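Blog > Work > Packing

Sunday, January 13, 2019

I have worked at Skolari for a good while now, most of it on the assortment line. We put mixed wrapped snacks into trays and the trays go out in gift boxes. In August we were told that part of the picking would be automated, and since then people keep asking me what that means for us. I'm writing it down so I can stop answering the same message.

The job is choosing wrapped things from a pile and laying them in a white tray.

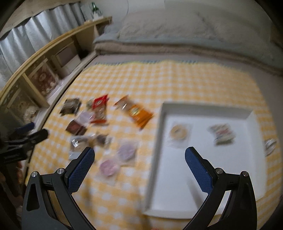
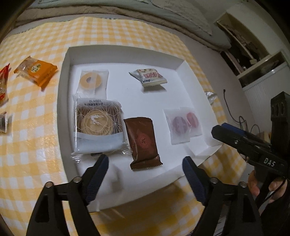

On paper it's simple work. A new person can do it by lunch on the first day. What takes longer is learning how each kind of wrapper behaves. Foil sachets slide. Clear film sticks to other clear film, so you think you have one piece and you have two. Anything round in a square wrapper you take by the corner, and a thin packet you take flat. I never thought of that as knowledge until I had to explain it to somebody who was writing it down.

The somebody was from Celik, the firm doing the software side. The arms come from Fuchs, and they are going in at Rirkport first, which is our bigger building across the river. Our site gets them after that, if Rirkport goes well. I don't know what "well" means in numbers. We asked at the meeting and were told the target is 100 trays an hour per station. On a good shift I do 50, and that includes fetching my own stock.

The meeting was better than I expected and still left things out. There are 29 of us on the line over two shifts. No one is being let go this year, and we have that in writing. After that the words get softer. The line will need fewer pickers and more of what they call station leads. A station lead watches 2 arms, clears jams, refills the bins and fixes the trays that come out wrong. It pays a little more. It also means standing between machines all day with less talking, and the talking is a big part of why some people stay.

I put my name down for the lead training. I had my doubts, and I still have a few. My wrists were the deciding thing. By Thursday of most weeks I can't open a jar, and I am not getting younger. If an arm wants to do the same small pinch all day, it can have it.

Others see it differently and I don't think they're wrong. A couple of people on the late shift took this job because it asks nothing of your head once you know it. They have kids, or a second job, or they just like it that way. The lead job has a screen and a log to fill in, and a phone you have to answer. For them it's a different job with the same locker.

The part that bothers me most is the bins. Right now if a mix looks dull, all brown wrappers on one side, we move something over. It isn't in the instructions. You just do it, the way you'd straighten a picture. I asked if the arms would do that and the Celik person said the layout would be "within tolerance." So maybe the leads will do it by hand afterward, or maybe the customers won't care. I'd like to find out before we stop doing it.

I go over to Rirkport next month for the first block of training. It's four days, paid, with the bus fare covered, though you have to claim it back on a form. I've been told to bring safety shoes and leave my rings at home. A few of you asked if you can still sign up. Yes, the sheet is on the board by the time clock and there was space on it when I left on Friday.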